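Blog > Workshop notes > Grippers

Feb 1, 2021 – posted by the author of Linent

Since July I have kept written rules for stacking and unstacking dishes with a hand-held gripper. The list has 11 entries. Two changed this week, both concerning where the fingers go on a rim. The table work they apply to: 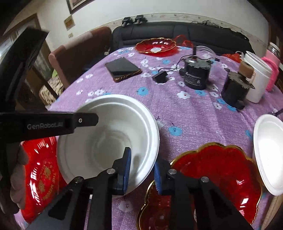
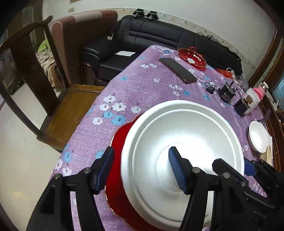
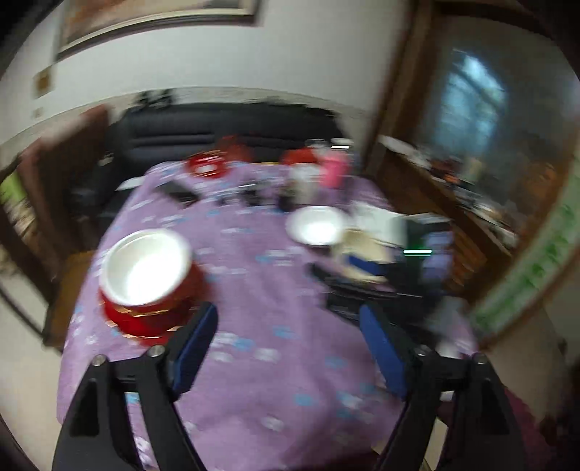 Rule 4: rim contact

One finger inside the rim, one outside. The pads close on the wall of the dish, never on a raised ring. On a stack, decide how many pieces are meant to move before closing. The old wording, copied from the Drukton sheet, said "grip the stack", and two people could read that two ways.

Rule 6: approach

Start with the fingers open and hold for 14 frames before moving in. Junard uses 25. I tried that and found it only made the files longer.

Phones, cables and adapters may stay on the table – but outside the reach of the jaws. The Rinaldi checklist wants a bare surface. I left that out of mine.

Rule 9 (pad wear) is still a draft. Wording to follow.

6 comments | 14 shares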